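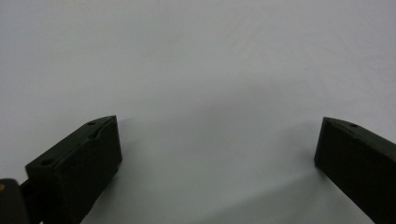 Rasha Hattar asks whether a pale work surface is worth the trouble when she cleans clear acrylic, given that it shows every crumb. It is. Crumbs can be removed before they scratch anything, and on a dark top they go unnoticed until the box has been slid over them.

## Surface

Use a plain white or light grey covering, smooth, without a weave or a raised pattern. Wipe it with a damp cloth, let it dry, then run the flat of the hand over it. Anything the hand can feel will mark acrylic. A covering that creeps at the corners should be pulled tight and taped on the underside of the table, as a ridge under the box makes it rock and the bottom edges take the load unevenly.

Keep the box towards the middle of the table. Do not lean on the table edge while handling it, particularly where the table stands on carpet, which gives slightly under the legs.

## Washing

1. Blow or rinse off loose dust first. Never start with a dry cloth.
2. Fill a bowl with lukewarm water and add 5 ml of plain washing-up liquid per litre. 39 °C is warm enough. Very hot water can craze old joints.
3. Wash with a soft cloth in straight strokes, top to bottom. Circular rubbing leaves haze that catches the light.
4. Rinse twice. Dried detergent looks like a scratch and gets polished as though it were one.
5. Blot with a clean microfibre cloth.

No window spray containing ammonia, no methylated spirit, no acetone, no scouring cream. Kitchen roll is too coarse.

Khalil Tannous uses a Cukero cloth for step 5 and washes it without fabric softener. Softener leaves a film on the fibres which transfers to the panel. Any close-woven microfibre treated the same way will do.
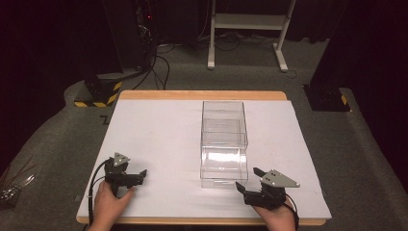 A tall box with a ledge or divider partway up needs a different order of work. Clean the lower compartment first, then the underside of the ledge, then its top, then the upper walls, and the outside last. Drips then fall on parts still to be rinsed. Where the hand does not fit, wrap the cloth round a wooden spoon and fix it with a rubber band below the bowl of the spoon. Do not press on the ledge from above; the glue line is narrow.

Water sits in the corner where ledge meets wall. Tip the box on its side on a folded towel for 8 minutes, then turn it and repeat.

## Checking

Look through the front panel with the light coming from one side. Streaks of reflected light should have clean edges. Fuzzy edges mean film, so rinse again.

## Loading

- Heavier items go in the lower half.
- Keep the contents below the rim if anything is to stand on top.
- Lift from the base with both hands, never by the rim or the ledge.
- Felt pads under the corners, renewed when flattened. Bamwood pads are thin enough not to show.

Omar Chidiac stores his empty boxes upside down in the cupboard with a sheet of tissue between each. This works, provided the tissue is changed when it gets dusty.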